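This site uses cookies. Accept | Manage settings
Print this page | E-mail this thread

Postdale bottle return: worth it or not?

tilerow60
The new drop-off in Brunutgate takes plastic bottles in bags only. I've been using it since September. You get 2 cents a bottle, paid to the Jurkar card.

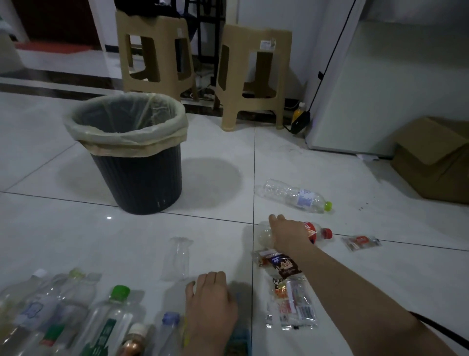
My last load was 197 bottles. The line was short if you went before 9 a.m.

miah_street
Two cents is nothing. I drive past there anyway and still don't bother. Curbside takes the same stuff.

gravelpit
Curbside in Postdale doesn't take film or wrappers, and one bad bag gets the whole bin tagged. I sort on the floor at home first.
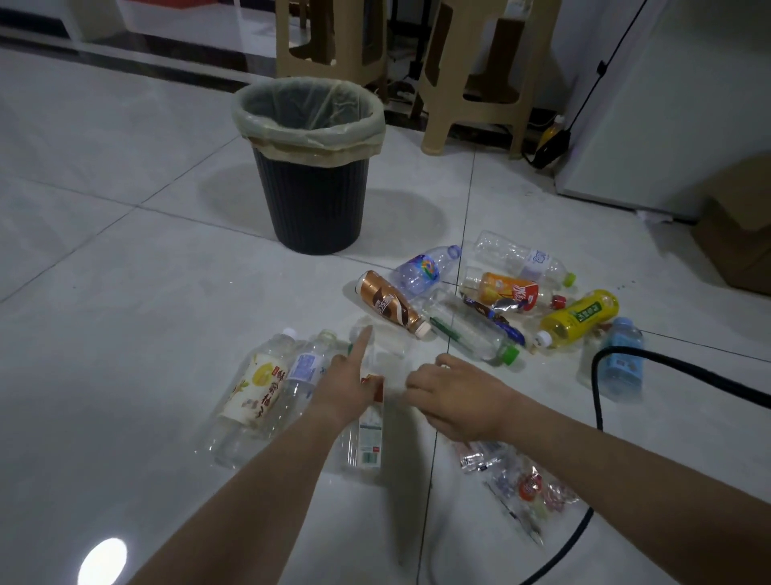

Bottles with labels still on

miah_street
Do they want the labels off? The sign says yes, the website says no.

tilerow60
Leave them on. Caps on too. They turned my bag away once for food wrappers.

gravelpit
I disagree on caps. The Miah Road site made me take off 60 of them.

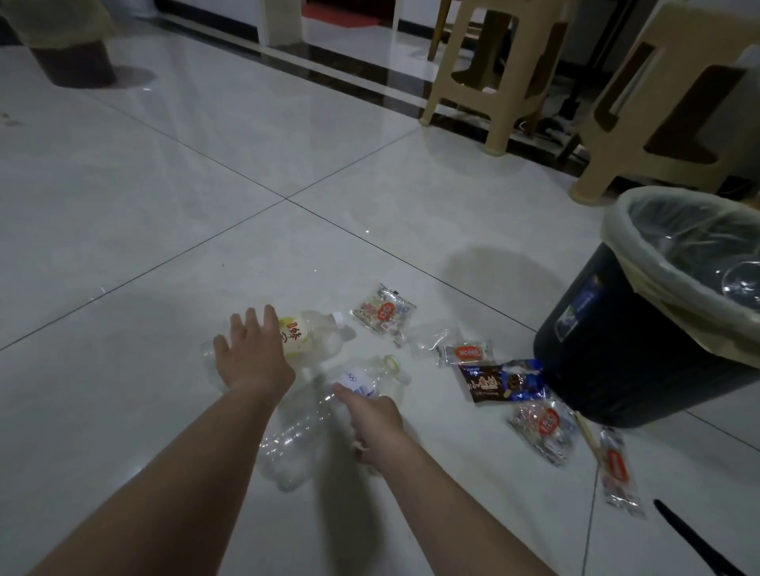

Bottles and snack wrappers on the floor

tilerow60
Different operator there. Call before you go.

Get new replies by newsletter. Sign up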